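Section 4. Setting up the Toast Bench

This section covers the arm, the oven and the work surface for the Plurnell Robotics Club kitchen task. It assumes that the arm has already been bolted down and powered up once as set out in Section 3. Two people are needed for steps 4.3 and 4.6. Read the cautions in 4.1 before plugging anything in.

The wrist camera and the bench camera give the two views used throughout.

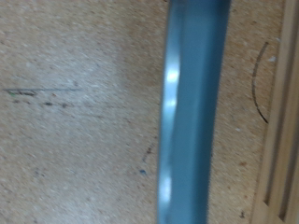
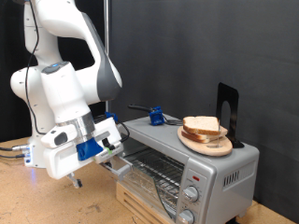

4.1 Cautions

CAUTION: The oven stays unplugged from the wall during all arm set-up. Plug it in only at step 4.6, with a member standing at the stop button.

CAUTION: Keep sleeves, hair and lanyards clear of the fingers while the gripper is live. It closes with enough force to bruise.

CAUTION: Do not lean on the table once the arm has been zeroed. If someone does, go back to 4.3.

4.2 Before you start

You will need:

the bench laptop, with profile Kota loaded
the Mathias key set (metric hex keys, red pouch)
a steel rule and a small square
two slices of bread per run, plus spares
the stop button on its long lead
the bench log

Check the bench log for open faults. A fault marked HOLD means the bench is not to be used until Farhad Asadi or Bhavana Kandasamy has signed it off.

4.3 Zeroing the arm

1. Clear loose tools from the table. Leave the oven and its stand in place.

2. Check that both cables at the robot base are fully home. Turn the collar on the metal connector until it stops. Finger tight only.

3. Switch on at the control box. Wait for the laptop to show READY. This takes up to 32 seconds. If READY does not appear, switch off, wait for a full minute and try again. After a second failure, log a fault and stop.

4. One person holds the stop button. The other selects Home on the laptop and keeps a hand near the keyboard, not near the arm.

5. When the arm has stopped, read the check number at the foot of the Home page. For this arm it should be 3,706. Any other number means the wrong profile has been loaded. Close the program, reload Kota and repeat from step 3.

Note: Profile Stoltari belongs to the older arm in the back workshop. It will load without an error message and the arm will move, but to the wrong places.

4.4 Fitting and checking the gripper fingers

1. Set the gripper to Open and press the stop button. Do not work on the fingers with the stop released.

2. Offer up each finger and start both screws by hand before tightening either. Tighten them evenly.

3. Check with the square that the fingers are parallel when closed. A gap at the tip that will take a sheet of paper is acceptable. A gap that will take a bank card is not.

4. Wipe the fingers with a dry cloth. Solvent must not be used near the printed parts.

5. Release the stop and run Open/Close 10 times from the laptop. Listen for clicking. If there is any, retighten and repeat.

Note: Blue printed parts can crack around the screw holes if overtightened. Replacement files are in the shared folder under Brackets, checked by Yen-ting Shih in July. Older files in the same folder have the wrong hole spacing and should be left alone.

4.5 Wrist camera

1. Open the wrist view on the laptop. Part of the gripper should be visible in it. If only the table can be seen, the camera has turned in its mount.

2. Jog the arm slowly over the bare board and watch the picture. Some blur while moving is normal. Blur that remains one second after the arm stops is a focus fault.

3. Set exposure by hand with the room lights on. Bright spots on the metal are allowed. Large white patches on the board are not, and the exposure should be brought down until the grain of the board shows.

4. Do not rub out or add to any marks on the board. New marks are to be agreed with Roya Shojaei and entered in the log with a sketch.

4.6 Oven and bread

1. Push down lightly on each corner of the oven stand. If it rocks, pack the low corner with card.

2. Place the round board on top of the oven and lay two slices of bread on it. The slices may overlap, but the upper one must not hang over the edge of the board.

3. Run Reach Test at 10 per cent speed with the oven unplugged. The fingers must not touch the glass or the knobs at any point.

4. With one person at the stop button, plug in the oven. Carry out the first run with the oven cold.

5. For heated runs, remove the board and everything else from the top of the oven first.

CAUTION: The oven top and door stay hot after switching off. Allow 32 minutes before touching either.

4.7 Closing down

Park the arm, switch off at the control box, then unplug the oven at the wall. Bin the bread. Enter the run count and any faults in the log, with initials.

Section last revised Friday, September 16, 2022 by Manouchehr Jafarzadeh. Programming of the pick and place routine continues in Section 5.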